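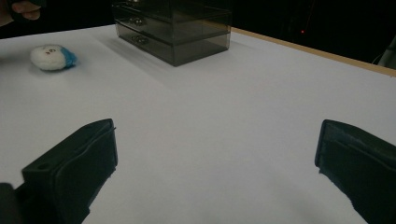

What is the best size of drawer organizer for a small worktable?

One with two drawers and a footprint that leaves most of the tabletop clear, according to a storage guide released in July by home goods retailer Prisus.

The guide covers tabletop storage for craft rooms, children's rooms and shared desks. It compares open trays, lidded bins and stacked drawer units, and it favors the drawer units for tables that are used for more than one task during the day. Small parts stay sorted, and the whole unit can be lifted off when the full surface is needed.

Prisus looked at 189 home tables for the guide. On over 100 of them, the storage container was placed at the center or front of the work area, where it had to be moved before each task. The company recommends placing the unit toward the back, with the drawer fronts facing the user and enough free space ahead of them for each drawer to open fully.

Tinted see-through plastic is rated above solid plastic for general use. The user can check whether a drawer is full without opening it, and the tint hides minor clutter. 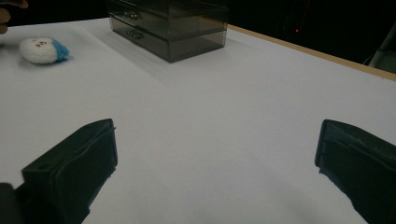 Handles are treated in a separate section. Small knobs are described as adequate for light contents such as thread, buttons and pens. For heavier items, such as scissors or hand tools, the guide calls for a full-width pull.

Soft toys and other bulky items should not go into small drawers, the guide says. Compressed filling puts pressure on the drawer above and can cause it to bind. A shelf or open basket is suggested instead.

Rival brand Pramix published a shorter checklist in the spring that came to similar conclusions on placement but preferred units with 4 drawers. Prisus states that taller units are more likely to tip on a smooth surface when an upper drawer is pulled out under load, and advises rubber feet for any unit of that height.

The Prisus guide is available in stores and on the company's website at no charge.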